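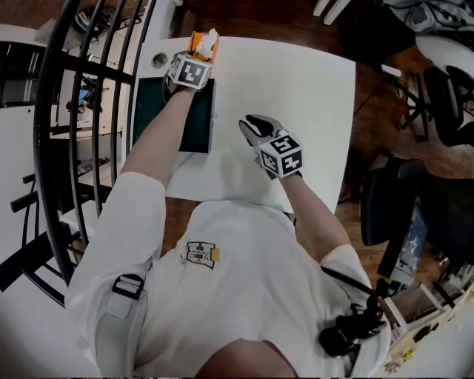

Supplies for the shared worktables on the upper level will be handled differently beginning in January. Under the new arrangement, each table is to have one box of tissues and one cutting mat, and both are to stay with the table when a work period ends. An orange tissue box like the one on the white table is the standard size, and refills are ordered to match it. The green mats should lie flat and clear of the grommet hole, so that cords can pass through freely.

Members are asked to return office chairs to the tables after use – two chairs to a table – and to leave the space along the railing open.

Posted 2025-09-11 by the Facilities Office, Anholm Workrooms

On the earlier inquiry from the Trurnura group:

> Our group used 5 boxes of tissues last month, mostly for wiping
> down tabletops. May we draw on the general supply, or should we
> purchase our own? We would also like to know whether the mats
> may be moved between tables.

Tissues may be drawn from the general supply, up to 200 sheets per group each week. Cloths are preferred for tabletops and are kept in the supply closet. Mats may not be moved without notice to this office.

Comments

Emunik desk: Will the round table be included?

Facilities Office: Yes, with a smaller mat.

Lambrakis group: We have two spare mats to return. Please advise where to leave them.

Contact the list office | © Anholm Workrooms | Back to top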